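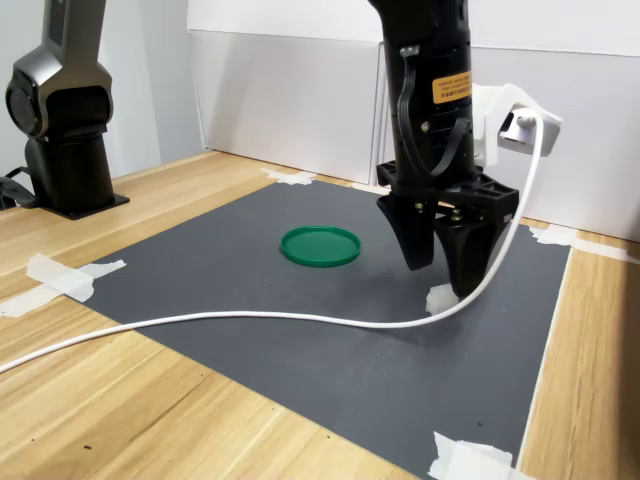 Gemma Lo Presti wants it known that she has owned four hose reels in her adult life and hated every one of them, and that the Skoler is the first she has only disliked. We asked if we could put that on the page. She said we could if we spelled her name right and stopped sending her the survey.

Skoler Wall-Mount Hose Reel, hand crank

Search products, parts, manuals Go Clear

A hose reel has one job, and most of them treat it as a hobby. You know the kind. The crank comes off in your hand around the second summer, the hose stacks itself up on the left side like a bad haircut, and the little plastic elbow where the water goes in starts to drip on your shoes in a way you decide to live with. We sold a lot of those over the years. We'd like to sell you a different one now.

The Skoler hangs on a wall, holds a garden hose, and lets the hose out when you walk away with the end of it. You turn the crank to get it back. There is no spring, no motor, and no app. There was going to be a version with a spring, and we had a sample in the shop for a week, and Howard Tapley still won't stand in line with it.

What it's made of

The frame and drum are steel with a dark green powder coat. The inlet and swivel are brass. The crank handle is beech and will go gray outdoors if you don't oil it, and it will go gray a little more slowly if you do. The whole thing weighs 17 pounds with no hose on it, so please don't hang it from siding alone and then write to us about your siding.

The brass swivel is the part you're paying for. It comes from Manalastas, who make fittings for nurseries and greenhouses and have never once returned a phone call on the same day. The swivels are very good. There are two rubber seals inside, both replaceable with a flat screwdriver and some patience, and we put a spare pair in the bag with the screws. Everybody loses the spare pair. We sell more.

The winding guide

There's a sliding steel loop across the front that you push from side to side as you crank, so the hose lies down in rows. It isn't automatic. We tried an automatic guide from Jurkden on an earlier reel, and it worked beautifully until it met a hose with mud on it. With the hand guide you have to pay a small amount of attention. Most customers get the hang of it in an afternoon, and the rest end up with a lump in the middle, and the lump does no harm.

Wear

We put one on a bench and wound it in and out 4,000 times with a full hose, taking turns, mostly during lunch. At the end of that the crank had a bit of play in it and the swivel didn't leak. The drum had lost paint where the hose rubs. Yours will too. If you water every evening from spring to fall you have a good many years before you get to where we got, and our elbows send their regards.
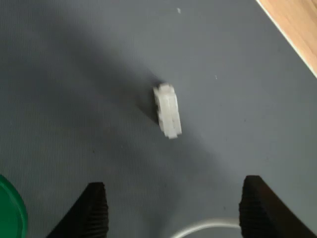

Mounting is four lag screws into studs or masonry anchors into brick. The bracket is the same on both sides, so the crank can go left or right, but decide before you tighten everything down. Hang it at the height of your hip. People like to hang them lower, near the faucet, where they look tidy, and then they spend the next ten years cranking in a crouch. The short leader hose that runs from faucet to reel is included, and it's a decent one, with real crimped ends.

In freezing weather, shut off the water, walk the hose out, drain it, and wind it back in. Open the small brass screw under the inlet and let whatever's in there run out. Then close the screw again, finger tight. If you forget all this until January you will be buying a swivel body, and we'll be polite about it on the phone.

Which hose

Any ordinary garden hose fits. The cheap vinyl ones will go on, but they kink at the first turn of the drum when they're cold and they'll make the reel look worse than it is. Rubber is heavier and much better behaved. The expanding fabric kind can't be used at all. They need to be drained to shrink, they don't like being wound under tension, and one of them went off in the shop like a party trick. We don't stock them, and the reel warranty doesn't cover them.

What people ask

Can it swing out from the wall? No. There's a swinging bracket made for it, sold separately under parts, and it's stiff for the first few weeks.

Does it come in another color? It comes in dark green. We ordered 500 in a sort of cream once and we still have a good many, so if you want cream, call, and you'll hear the happiest voice in the building.

Can I use it for hot water? The seals are rated for cold. Use something else for hot.

Is it quiet? It squeaks when new. A drop of oil on each side of the axle fixes it for a season. Howard says the squeak lets him know his neighbor is home, and he'd miss it.

Ordering

Britico packs these in a double carton with the crank taped inside the drum, where a surprising number of people fail to look for it. Look inside the drum. We send replacements when a crank really is missing, and we've had a few mailed back with a note. Reels go out by ground only. Swing brackets and seal kits can go in a padded envelope and usually leave the next working day. Cream reels leave the same hour.

We use cookies to remember your cart and keep the site working. Accept Manage settings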